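Is it worth going to Malley early for the Hedegaard show?

Posted in Concerts & Touring by Sille Oddsson

Hi everyone! I finally got a ticket for Hedegaard on the January tour, the Friday night at Malley, and I'm so excited I keep opening the email to make sure it's still there. I've loved this band since the first record and have never once managed to be in the right city at the right time, so you can imagine.

My ticket is general admission standing and it says doors at 6. I'm on the short side (my brother would say very short) and I'd love to be somewhere I can see the drummer and not just the back of a tall man's jacket. The venue page says capacity is 2,114, which sounds huge to me, but friends say it feels smaller inside. I'd be coming by train from Grevine and could be there by mid-afternoon if I had to, though standing outside in January for hours doesn't sound like my idea of a good time.

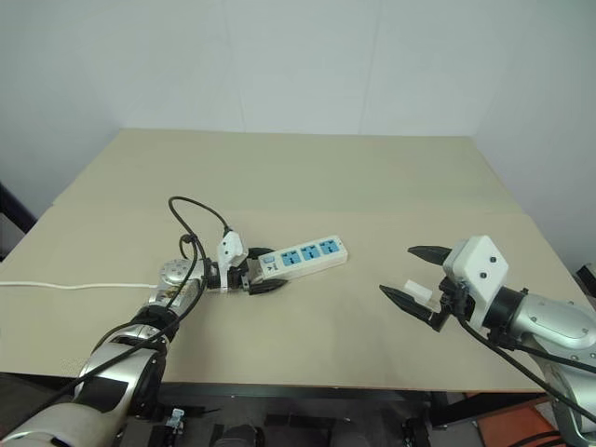
Also, does anybody know if Ponedum are still opening? They were on the first poster and then I saw a newer one without them. I'd be a little heartbroken, because their last EP got me through a whole winter of early shifts. And is there a coat check? I'll be in my big coat and I don't want to hold it through the whole set.

Thanks so much in advance, you've all been lovely whenever I've asked anything here!

grevine_metalhead

Hey Sille, congrats on the ticket! I've been to Malley more times than my bank account would like. For a standing show I'd get in line at 4:30. That usually puts me in the second or third row without frozen toes, and the line runs along the side of the building, so you're out of the worst of the wind.

If you'd rather have a nice dinner first, go for the raised part at the back, left of the sound desk. There's one step up and a rail to lean on, and shorter friends of mine swear by it. You can see the whole drum riser from there (up front you often can't, the monitors get in the way!). Get to it before the opener finishes, as it fills up in the break.

Coat check is downstairs, 2 dollars an item, cash only last time I went. Go down during the last song if you have a train to catch. The line after the encore is painful and I've missed the late one to Grevine that way, which meant a very long night and a very bad sandwich.

tourposter141

ponedum are off this leg, their singer posted it last week. new opener not announced yet. they're still on for the spring dates I think

Karrie in row 12

Bring earplugs! The left side speakers at Malley are LOUD. I sat upstairs so can't help with the standing part but the sound up there was great, have fun!!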